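Support > Simulation > Grippers and wrist cameras > Ticket 879
2026-02-05, opened by Nermin Saraç
2 min read

Subject: Wrist view rolls away from level when comparing grippers in the kitchen sim

Hi all, I've been trying the Anby parallel gripper against our older Lova one in the simulated kitchen, and I love how it's going so far! One thing is off. The camera roll doesn't match between views, and my scoring script needs level walls. One body view and three gripper views: 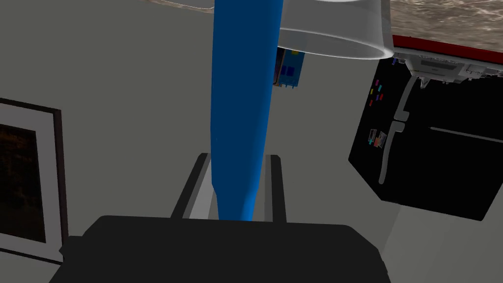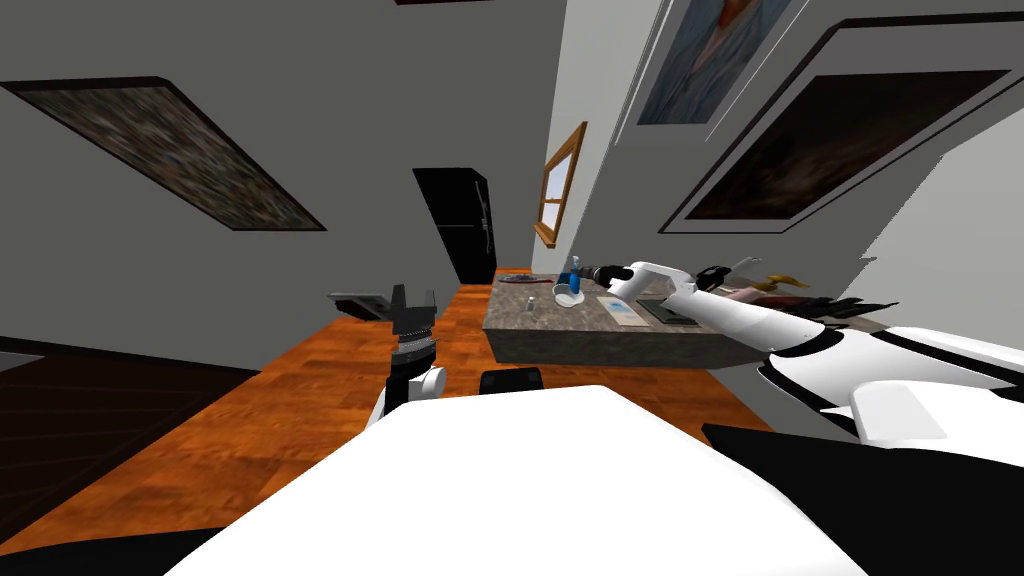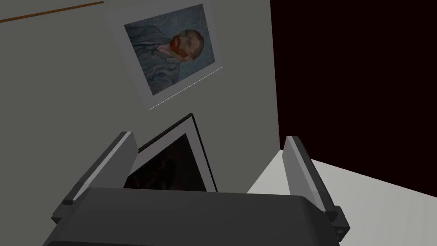
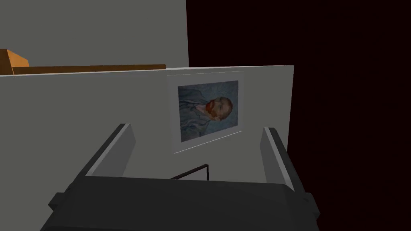

What I've tried:
- Reloaded the Kaplan controller config. No change.
- Swapped the finger model and ran episode 108 again. Same roll.
- Set the wrist joint to zero by hand. Better on the left arm, still off on the right.

Log says "camera parent: wrist_link, offset inherited" at step 183, which I don't remember seeing with the Lova setup.

Reply from Ertuğrul Uysal:
Nice find! The wrist camera rides on the last link, so some roll is normal there. The body camera is the one I'd worry about – it should stay put when the arms move. Can you lock its parent to the torso and send me 50 steps?

Nermin:
Done, and the body view is level now! The right wrist still has a fixed offset, same value every step. I'll run the Lova fingers on the Fukanside build tonight with the same lock and attach both logs.

Status: open, waiting on logs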